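Nodon 说明(README)

先说清楚这是个什么东西:Nodon 是我自己整理的一份家常菜谱数据,纯文本,一道菜一个文件。最早只是想把我妈在电话里念给我的做法记下来,后来越记越多,文件夹乱得没法看,九月份干脆狠狠心全部重排了一遍,就成了现在这个样子。

里面有什么

菜谱分成 5 个目录:汤、面食、炒菜、腌菜、甜的。"甜的"这个名字我想了很久也没想出更好的,先这么放着吧。每个文件开头有 6 个字段:菜名、别名、几人份、总时长、来源、备注。备注最值得看,我把翻车经历都写在那儿了(酸豆角那篇的备注比正文还长)。

用量怎么写

能称的都用克。油和酱油用汤匙,我家的汤匙是 15 毫升的。"少许"这个词我尽量删掉了,但盐那一栏还剩一些,因为我妈坚决不肯给数字,问急了她就说"你尝尝嘛"。火力只分 3 档:小、中、大,电磁炉的朋友请自己换算。

来源

大部分是家里的。腌菜目录里有一批是 Valdir Teixeira 给的,他在 Lurneck 住了很多年,做辣椒酱特别厉害!他的原稿是葡萄牙语,我翻得磕磕绊绊,要是哪里读着怪,那多半是我的锅。还有几篇抄自一本叫《Karimi》的旧小册子,封面没了,作者是谁我也查不到,来源栏里写的是"不详"。

怎么用

随便用文本编辑器打开就行,编码是 UTF-8。想按食材找菜,跑一下根目录的 find 脚本,后面跟食材名,比如"find 茄子"。别名也能搜到,所以写"番茄"和"西红柿"结果一样。土豆、洋芋、马铃薯也都合并过了。

已知的问题

面食目录里的时长不太准,和面、醒面有的算进去了,有的没算,我还在一篇篇改。甜的那边有两篇糖糕内容几乎一样,一篇是我姨的,一篇是我妈的,删哪篇都得罪人,所以都留着。

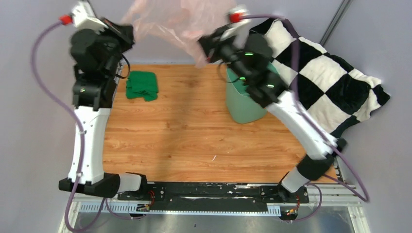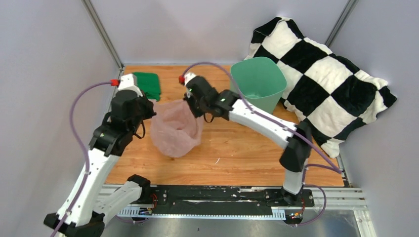
想补菜谱的话,照着 template.txt 填好发给我就行,字段空着也没关系,来源请一定写。照片暂时不收,仓库会变得太大。文字部分可以随意转载和修改,注明出自 Nodon 就好。下一版我打算加一个按季节查的索引,名字都起好了,叫 Ledavent,代码嘛……还一行没写。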